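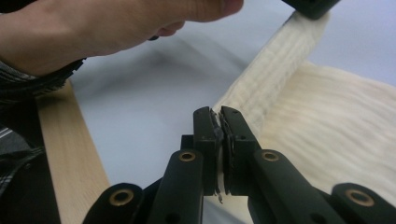 Fleece should be folded by hand, on a hard flat surface, and I will not budge on this. Not rolled. Not stuffed in a bag with the air sucked out. My sister-in-law swears by the bags, fine, her blankets look like old bread. White fluffy stuff like this shows everything, the pile goes in wavy ridges and if you squash it wrong it sits wrong all winter. So: pale table, wooden board alongside, lift one edge up into a fold, let the rest lie flat. Slow. Kind of boring.

Ibsa Gidey wrote in May that folding is a waste of a Sunday and we should all just own less. Maybe! But I paid almost 200 for the good throw from Modlow and I'm not giving it up to make a point. Own less, sure, then look after what's left. Thats the part he skips.

And stop ironing it. Please. Shayne Kereama did, low heat, she said, with a towel on top. Shiny patch teh size of a plate. Shake it, lay it down, smooth with your palm, fold. Ten minutes tops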